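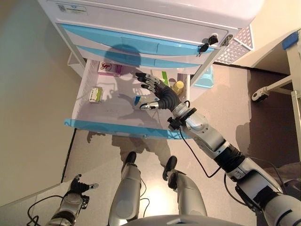

Ailsa Yule told our group before we had our coats off that a demonstration is the one day a machine gets to choose its own exam. She meant it kindly, I think. She said we should enjoy it, write down what was asked of the robot, and then write down separately what wasn't.

Student project report: Visit to the Vostadik open day, Sumbridge
By Mireille Qaisi, March
8 min read

Why we went

Our module project looks at whether robots with human-shaped hands are ready to fetch and put away small things in a home or a care setting. We had read a fair amount by then, most of it written by people with something to sell, and our tutor felt we should stand in a room with one before we wrote any more. Vostadik runs an open day at its Sumbridge site every spring and students get in free if they book.

I should say at the start that I went expecting to be let down. I have tried to keep that out of the observations, but a reader ought to know it.

The set-up

The drawer task was the part that mattered for our project. The robot works at a low plastic drawer cabinet, white and light blue, of the sort you might have in a spare bedroom. The things in the bottom drawer are small and awkward: a medicine box in white and pink, a smaller white and green box, a little bottle of yellow liquid with a gold cap, a tall thin package standing against the back, and a white tube or carton with a blue end lying on the drawer floor. I liked this choice. We had been afraid of foam cubes.

It is a fair imitation of a real medicine drawer in some ways and a generous one in others. My grandmother's has elastic bands in it, loose blister strips, a thermometer with no case and several leaflets that have come unfolded. Everything in the Vostadik drawer has space around it. When a hand comes down from above with its fingers spread, that space is doing a lot of the work.

The hand

Both arms end in a hand with dark fingers, and on the right one the tips are silver. The software that runs them is called Smadi. We asked how Smadi decides where to put the thumb and were given a talk about learning from people, which was interesting but did not answer the question. I asked again in the afternoon and got the same talk from someone else.

What we saw of the reaching itself was better than I had expected. The arm came in at a slant over the front of the drawer and the hand opened on the way down, so it did not stop and think above the objects as some older systems do in videos. The thumb lined up with the tube before the fingers did. Two of our group thought this looked natural. I thought it looked rehearsed, though I have no way to prove that from watching, and I am recording it as an impression only.

The cables were a surprise to us. One hangs in a loop under the right forearm, and there are others on the floor. When I asked whether the robot could walk to the cabinet from across the room, I was told that walking was "a separate demo". There was no separate demo on the timetable.

What was claimed

A handout gave a figure of 174 successful picks in the company's own trial. It did not say out of how many. I asked at the desk and was told the full number would be in a later paper. A success count with no total is close to useless to us. If it was 174 out of 200 I would be impressed, and if it was 174 out of 600 I would want to know what happened to the rest of the tubes.

The same handout used 600 for something else, the hours of practice data behind Smadi. We could not find out whether those hours were all spent on drawers, or on this drawer. That difference matters more than anything else in the report. A system that has practised on one cabinet for a very long time may know that cabinet and very little besides.

There was a poster for a second product, Bendus, which is meant to plan whole household jobs and hand the fiddly parts over to Smadi. We did not see it running. The poster said "100% on-device", and when Tuesday's seminar group compared notes none of us could say what was supposed to be on which device.

What was not asked of it

Following Ailsa's advice, I kept a second list. During our time at the stand I did not see the robot asked to do any of the following:

- open the drawer from fully shut
- turn the key in the lock on the upper drawer
- read a label and choose between two similar boxes
- unscrew a cap
- take out something that was underneath something else
- pass an item to a person who was sitting down
- recover after dropping something

I do not claim it cannot do these. Some may be easy for it. But for anyone thinking about medicine in a home, the third one is nearly the whole job. A robot which brings the wrong box very smoothly is worse than no robot, and we were shown how well the hand moves without being shown how it knows what it is moving towards.

The key bothered me as well. Plenty of people lock their medicines away, and this cabinet has a lock with a small black key sitting in it. I asked if the hand could turn it. The answer was that the fingers were strong enough. I had not asked about strength.

Talking to the staff

Most of the people at the stand were engineers and were far more careful than their handout. One told me that shiny caps and clear liquids are difficult for the vision system, and that a bottle with a gold cap is a harder thing to pick than a cardboard box. Another said the light in a room can matter as much as the object, and that shadows from the robot's own head and arm fall straight across the place it is trying to look. I had not thought of that. You can see it happening at the drawer, once you have been told: the nearer the arm gets, the more of its own shade it has to work in.

I asked this second engineer how she would test the system if it belonged to a rival. She laughed and said she would bring her own drawer. We have taken that as our method for the next part of the project (see below).

Where this leaves our question

Our working question was whether hands of this kind are ready for fetching and putting away in a care setting. On the evidence of one visit I would say we can't answer it, and that the open day was not built to let us. The mechanical side looks further on than I believed in January. I would now be comfortable writing that a human-shaped hand can be brought down accurately among small, light, mixed objects in a shallow space, if the space is tidy and the robot is already standing at it. That is a narrower sentence than the one in our proposal, and I think the proposal should be changed.

Liam and Priya, who are in my group, disagree with some of this. They feel I am marking the robot down for things it was never entered for, and that a clean reach into a drawer of real packaging is a proper result. Their section follows mine in the full submission. I have read it and still think the tube was lying in a very convenient place.

I am also unsure about the human shape. The legs took no part in the drawer task beyond holding the rest of it up, and the left hand did nothing we could see a use for. An arm on a stand could have reached the same objects. We were told the shape pays off when the robot has to move between jobs, which may be true, but moving between jobs is exactly what was missing from the timetable.

Next steps

1. Write to Vostadik for the total number of attempts behind the 174, and for a description of what counted as a success.

2. Draw up a test drawer of our own, filled from real homes with permission, including leaflets, loose strips and at least one pair of boxes that are easy to confuse.

3. Ask if the company would run Smadi on it, with us choosing the order of the items on the day. If they refuse we will report that and go on with published results.

4. Find one other firm for comparison. Our supervisor has a contact but has warned us it may take until the summer.

Ailsa has read a draft of this section and wants it noted that her remark about exams was made before she had had any coffee. She has not withdrawn it.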